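Unit 2: Gathering Examples
Course notes, September

Welcome back, everyone. Last time we talked about what a policy is and why ours was so hopeless on the first try. This unit covers the part that takes up most of your hours in this course, sitting (or standing, your feet will tell you) at the controls and recording good examples for Pledemine to learn from.

An example, for us, is one complete try at one job. You start from the rest pose, do the task, come back to the rest pose, and press save. We call each of these a take. Last term's group left us 2359 takes in the Morsy folder, and you're very welcome to use them, but please watch a good handful first! Quite a few have a long pause at the start where somebody was plainly thinking it over, and Pledemine learns the pause right along with everything else.

Each pair owes 400 takes by the end of the unit. That sounds like a mountain, I know, and it does go faster once your hands settle in. The Pultcombe house set, recorded in ordinary rooms with people's things left where they were, stands at 535, and I'd love to see it grow.

A few habits that will help:

Move at a steady, easy pace. Fast takes look impressive and train badly.

Change something small between takes: where the object starts, how it is turned, which arm reaches first.

Leave the clutter in. Bags, cables and chair legs belong in the data, and a robot that has only met a bare floor will have a rough time in anybody's home.

Keep your fumbles if you recovered from them, and tag them "recovered" in Zovum. If you didn't recover, tag them "failed" and save them anyway, in the other folder.

Write the task sentence before you record, in plain words, and use the same wording for every take of that task.

For next time, bring your first batch and your Zovum log, and read over the notes on camera placement.

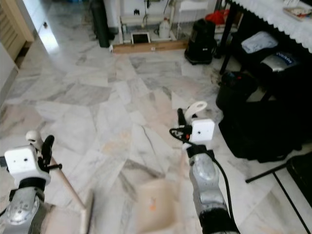

Figure 1. Both arms out over a marble floor, as seen from the head camera.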